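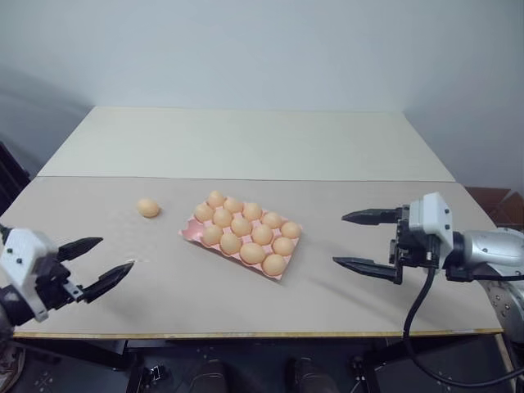
检查地点:Wesham 公共厨房,备餐区
检查日期:2026年5月31日
检查人:Sneha Pandey
陪同:Zbigniew Laskowska(早班备餐)
上次检查:去年12月,检查人 Tadeusz Jakubowski

填写说明:合格打勾,不合格不打勾并写明情况。备注栏写看到的和问到的,不写推测。整改项统一抄到最后一节。

## 一、操作台

- [x] 台面无食物残渣
- [x] 台面上没有与当前工序无关的物品
- [ ] 台沿完好,无磨损、无毛刺
- [x] 拼接缝处无积垢
- [x] 台子稳固,推动不晃

备注:靠操作人一侧的木质台沿有轻微磨损,边线不太齐。用手套背面擦过一遍,没有挂丝,暂时可以继续用。磨损处容易吸水,擦台时不要让湿抹布长时间搭在上面。建议打磨后重新封边,封边材料要能接触食品。

两块台面之间的接缝用牙签试了几处,没有带出东西。Zbigniew 说每天收工时用窄刷刷一次,清洁记录上有签字,对得上。接缝仍然是这张台子最容易藏蛋液的地方,打蛋的工序请尽量离缝远一点。

## 二、鸡蛋存放与摆放

- [x] 蛋托无破损
- [x] 外壳目视无裂纹
- [x] 外壳目视无明显粪污、羽毛
- [ ] 鸡蛋全部放在托内或容器内
- [ ] 蛋托旁有批次标签
- [x] 不与即食食品同台

备注:粉色蛋托里是14个鸡蛋,空着一格,另有一个直接放在台面上,没有任何东西挡着。鸡蛋横放时碰一下就会滚,掉到地上要停工清理,滚到接缝旁边磕破了更难擦干净。从托里取出来暂时不用的,要么放回空格,要么放进小碗。这一条去年12月的记录里也写过,这次仍按不合格记。

批次标签没有跟着蛋托走。问了 Zbigniew,标签留在冷柜里的外箱上。外箱上的内容是全的,供货方为 Rastside,进货日期和批号都能看清。问题在于分托之后就查不到是哪一箱的。以后分托时另写一张小标签,写批号和取出时间,两项就够。

裂纹只做了目视检查,没有逐个照灯。朝下的一面看不到,使用前由备餐人自己再看一遍。有裂纹的单独放,不要打进混合蛋液里。

## 三、温度与时间

- [x] 冷柜温度记录完整
- [x] 冷柜温度计在校准有效期内
- [ ] 鸡蛋出柜时间有记录
- [x] 冷柜门封条完好

备注:冷柜为 Celolar 立式,门封条按压后能回弹,内侧无霉点。温度记录早晚各一次,本月没有漏填。

出柜时间没有写。厨房自己的规定是出柜后最多24分钟内开始使用,没有出柜时间就没法判断。这条规定是否太紧,Zbigniew 有意见,他认为早班人少,按这个时间要来回跑几趟冷柜。意见已记下,转给 Genowefa Piątek。在规定改动之前还是照现在的执行。

## 四、洗手与交叉污染

- [x] 洗手池有热水
- [x] 洗手液、擦手纸充足
- [x] 接触生蛋后洗手(现场观察一次)
- [x] 生蛋用碗与即食用碗分开
- [ ] 碎蛋壳有专用带盖容器

备注:蛋壳目前直接扔进普通厨余桶,桶没有盖。夏天快到了,请换带盖的,脚踏式最好,手不用碰盖子。

碗的区分靠颜色,蓝边装生的,白的装熟的。新来的人不一定知道,墙上没有贴说明。这一项给了合格,但希望补一张。

洗手观察只有一次,人知道有人在旁边看,参考价值有限。

## 五、清洁与消毒

- [x] 消毒液浓度试纸测试合格
- [x] 配比表贴在取用处
- [x] 喷壶有标签和配制时间
- [x] 抹布按区域分色
- [ ] 蛋托清洁方式有书面规定

备注:消毒液按瓶身说明配制,试纸读数在范围内。配比表边角卷了,数字还能看清,换新时顺便过塑。

蛋托是反复用还是用完就扔,问了两个人,说法不一样。纸质的一律不重复使用,塑料的洗净晾干后再装。请把这两句写进操作规程,放在第三页清洁部分后面。Echevarría 送来的那批备用托还没有拆封,放在干货架底层,离地高度够,没问题。

## 六、整改项

| 项目 | 负责人 | 期限 |
|---|---|---|
| 散放鸡蛋归托或入碗 | Zbigniew Laskowska | 当场 |
| 分托小标签 | Zbigniew Laskowska | 下一班起 |
| 出柜时间登记表 | Genowefa Piątek | 一周内 |
| 带盖蛋壳桶 | Genowefa Piątek | 两周内 |
| 蛋托清洁规定 | Stanisława Pawłowska | 两周内 |
| 木台沿打磨封边 | 待定,先报价 | 下次检查前 |

台沿报价超过1,000的话要先走审批,低于这个数 Stanisława 可以直接签。

复查只看上表各项,不重做全部清单。复查时请把早班的出柜登记表一起带来。

检查人签字:Sneha Pandey
陪同人签字:Zbigniew Laskowska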